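Limora opens free source-checking sessions to local groups

2026-05-17

Limora, the news education charity based in Stadik, is offering free evening sessions on how to check where a story came from before sharing it. Bookings are open now to libraries, adult learning centres and residents' associations.

The sessions last two hours and cover altered screenshots, old photographs passed off as new, and websites that copy the look of a local paper. People taking part work through real posts on their own phones and trace each one back to where it first appeared. No experience is needed.

A trial began in February at nine venues in the MacRitchie district, and more than 2000 people signed up. Feedback led to two changes – a slower start, and more time on messages passed round in family group chats.
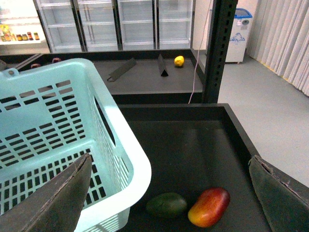 One person who came to the trial said the part on search dates had been the most useful, and that she had since found a flood warning in her street's chat group to be several years old. She would have liked a printed sheet to take home, she added.

A printed sheet is now included, along with a short guide for group leaders who want to run the session again themselves. Both were written with Omau, the community publisher, and may be copied freely.

Groups need a room with wifi and at least a dozen people. Limora provides the trainer and all materials. Requests should be made through the bookings page on the Limora website.

ENDS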